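Laundry Week with the Stikari Two-Arm Kit
Posted 2019-02-22 by Szu-yu Yang
Filed under: Home Robots, Kits on Loan

If you've been following the Judine blog since November, you know I've been waiting for a turn with the Stikari. It's a two-arm kit with a gripper on each side and its own wrist cameras, and the people at Kuo let me borrow one for 8 days. I've had so much fun with it! I gave it the chore I like least, hanging up clothes, and most of this gallery is about that.

Some quick background first. The kit ships with a starter set of 2,711 recorded moves (folding, lifting, pinching, sliding, and a lot of handing things from one arm to the other). You can run it from those, or you can guide the arms yourself and save your own. I did both. Setup took me one long evening, mostly cables, and the printed guide is good – short sentences, big drawings, and a page at the back for when you plug things in backwards, which I did.

1. Getting a grip on knitwear

Knits are where I expected trouble. The two green fingers close on dark ribbed fabric from different angles, and the folds get pressed right into the gap between them. I love the wrist view for this kind of work, because you see the stitches up close while you decide how hard to squeeze. There's a slider for grip strength, and I kept mine low for anything with a rib or a loop on it. 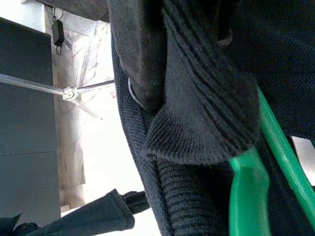
Jhonatan Quintero wrote in to say he would go lower still on the slider for wool. He tried the same kit at the Stultenside open day and found that a gentle pinch on a doubled fold held better than a hard one on a single layer. He also wished the grip setting could be saved for each piece of clothing, so he didn't have to set it again every time he switched from socks to sweaters.

I'm with him on saved settings! Right now you get 2 slots, and I filled them on the first day. I've asked Kuo, and Bello Danladi at their support desk wrote back to say more slots are on the list. No date yet.

2. Two hands on a T-shirt

This is my favorite part of the whole kit. One arm takes the hem while the other works the hanger, and you have to think about them together, a bit like patting your head and rubbing your stomach. Plain plastic hangers suited me best for practice. They're light, and the neck gives the gripper something easy to hold.

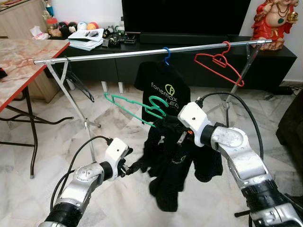
Left arm on the hem, right arm on the green hanger.

I recorded 47 hanger moves of my own over the loan, and the later ones are far smoother than the early ones. My wish list is short: a longer cable for each wrist, quieter joints, and those extra slots. The arms are slow, so please don't picture a basket of washing done before breakfast. For learning how a robot handles soft, floppy stuff, though, I'd happily borrow it again – Siu-fong Yuen has it next, and she's planning to start with towels.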